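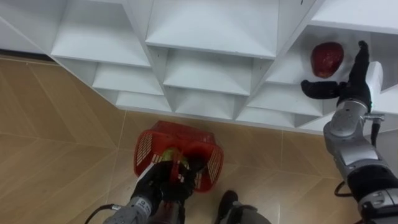
Konton Shelf and Basket Set

Welcome! Konton is a small collection about fruit, a white cubby shelf and a red plastic basket. I love how much there is to look at in such an ordinary bit of tidying -- a glossy red apple on a pale shelf is a lovely thing to work with.

What's in it

849 clips, split as follows:
train: 500
validation: 159
test: the rest

Each clip has a short note in plain English saying which fruit is meant and whether it goes into the basket or back on the shelf.
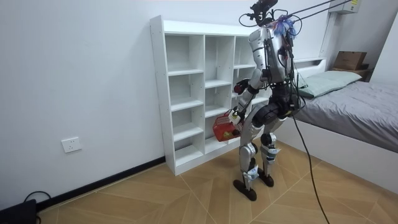 Red mesh-sided basket at the white cubby shelf, Watska room.

Good to know

White on white is hard! The panels and the wall run together in places, so please check your exposure before blaming the labels. Fifteen clips have two notes -- keep whichever you like.

Contact: Rosângela Araújo. Corrections very welcome.
Last updated: September 1, 2024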